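Stevstead Community Help
Home and Yard > Plumbing and Water

Is a water softener worth $3,000 for a small house?

Posted by Gwenaël Leblanc

A salesman from Clodlow came to my door on Thursday and asked if he could test my water. I let him in, which was probably the first mistake. He put some drops in a tube, the water went cloudy, and he told me my pipes were "dying from the inside." Then he quoted me $3,000 for a softener, installed, with a discount that disappears if I don't sign this week.

I have lived here for years and the pipes seem fine. The kettle gets a crust and the shower door goes white, I'll admit that. The house is 1,043 square feet with one bathroom. I'm one person and a dog. He said I would save enough on soap and water heating to pay for the whole thing, but when I asked how he worked that out he changed the subject to my skin.

I'm not against a softener. I would just like to hear from someone who isn't selling one. We're on the Fisley town supply, not a well, if that matters.
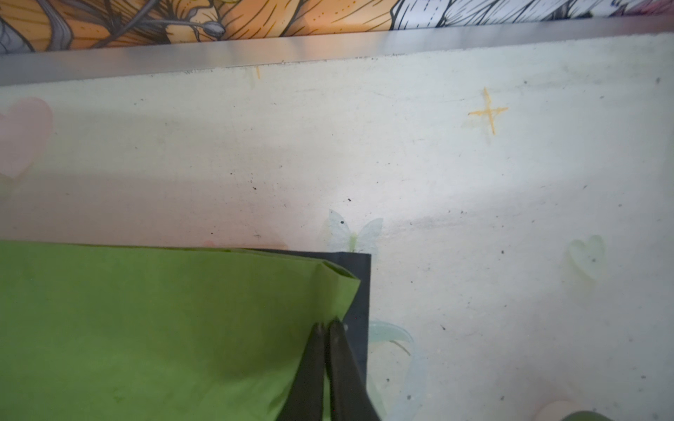

How do I find out how hard my water really is?

Ask the town first. A public supplier has to publish a water quality report every year, and if hardness isn't in it the office can usually tell you over the phone. A pack of test strips from the hardware store will get you close enough to compare. What you want is a figure in grains per gallon. Cloudy water in a tube isn't a figure. – Albane Millet

Gwenaël Leblanc replied: Thanks, I'll call them. He never gave me a number at all, now that I think of it.

Answered by Albane Millet

I would not sign anything this week. A discount that runs out before you can get a second price is just the price.

Some things he told you are partly true. Hard water does leave scale, and scale in a water heater does make it work harder. Soft water does need less soap. But "partly true" covers a lot of ground, and for one person in a small house the savings are going to be small. You don't buy much soap. Write down what you spent on detergent, shampoo and dish soap last month, cut it in half to be generous to him, and see how many years it takes to reach three thousand dollars. I tried that with my own numbers and gave up counting.

You also have to figure in what he left out. Most softeners run on salt, and you'll be the one carrying it down the stairs in bags. They also use water to rinse themselves. Mine uses up to 60 gallons each time, and it is an older one with a timer, so it does this whether I've been home or not. A newer one that goes by the amount of water used would waste less. If you do buy, ask which type it is and get the answer on paper.

About the drop test – it's often a real test, but a cloudy tube looks alarming whether your water is a little hard or very hard. Some sales tests are worse than that and use a chemical that makes ordinary minerals clump together so they look like dirt. I can't say which one he used. I'd be careful with any test where the person doing it gets paid if you fail. 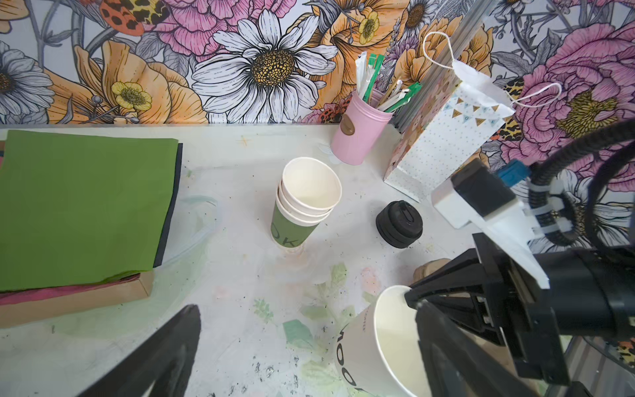
Can I soften only the hot water?

That is a normal way to do it and can cost less to run. The plumber puts the softener on the line feeding the water heater and leaves the cold taps alone. You protect the heater, the cold kitchen tap stays unsoftened for drinking, and you go through less salt. The toilet and garden hose don't need soft water anyway. Expect some scale where you use mostly cold. – Albane Millet

Gwenaël Leblanc replied: He told me it was whole house or nothing. Interesting.

Answered by Semaan

get the softener. best thing we ever did. towels are so much softer and my wife loves it. we got ours from a big box store and it was way less than 3000 so idk why that guy is charging that. my brother in law put it in. just do it you wont regret it

Albane Millet replied: How hard was your water before?

Semaan replied: no idea but it was hard

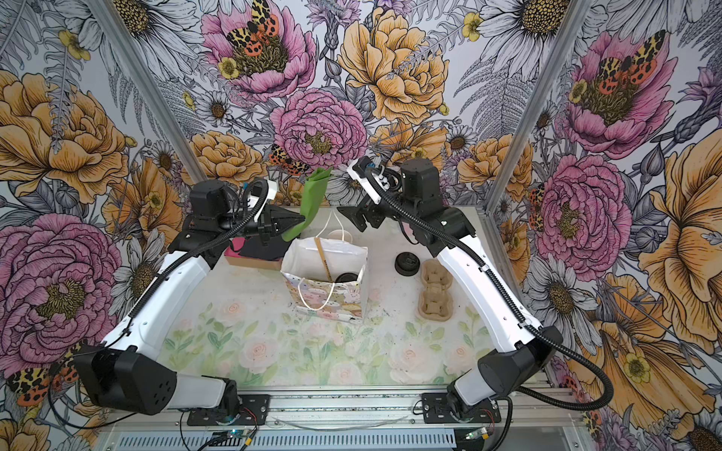
Cheaper Things to Try First

Added by Albane Millet after the comments

Gwenaël asked me in a message what I'd do in the same house, so I'm putting it here where other people can argue with it.

Start with the kettle. White vinegar and water, boil it, let it sit, rinse it twice. The same bottle handles the shower head if you tie a bag of it around the head overnight. Don't use vinegar on natural stone. For the shower door, a squeegee after each shower does more than any spray I've bought, and I've bought plenty.

Then the water heater. If it's a tank, look in the manual for how to flush it and do that once a year. If it rumbles or pops while heating, there's likely sediment in the bottom. A plumber will flush it if you don't want to, and while he's there you can ask him to look at the pipes.
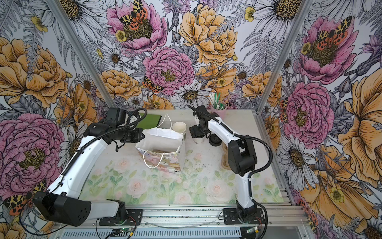 Ask him what he sees before you tell him what the salesman said. You'll get a straighter opinion that way. If he says there's heavy scale, ask him to show you, and ask what he would charge to fit a softener you bought yourself. Get that from two plumbers if you can stand it.

I'd skip the magnetic gadgets that clip on the pipe. They start at $50 and go up from there, and I have not seen evidence that would make me spend it. The filter pitchers are fine for taste, but most of them won't do much about the shower door.

If the town tells you the water is very hard and the plumber finds a problem, then a softener may be a sensible thing to own. I'd still buy it from somebody who gave me the number first.

Gwenaël Leblanc replied: Called the town. The woman there said "moderately hard" and is mailing me the report. The salesman has left two voicemails and the discount has been extended to the end of August. I'm going to try the vinegar and have the heater flushed.

Semaan replied: still think you should get one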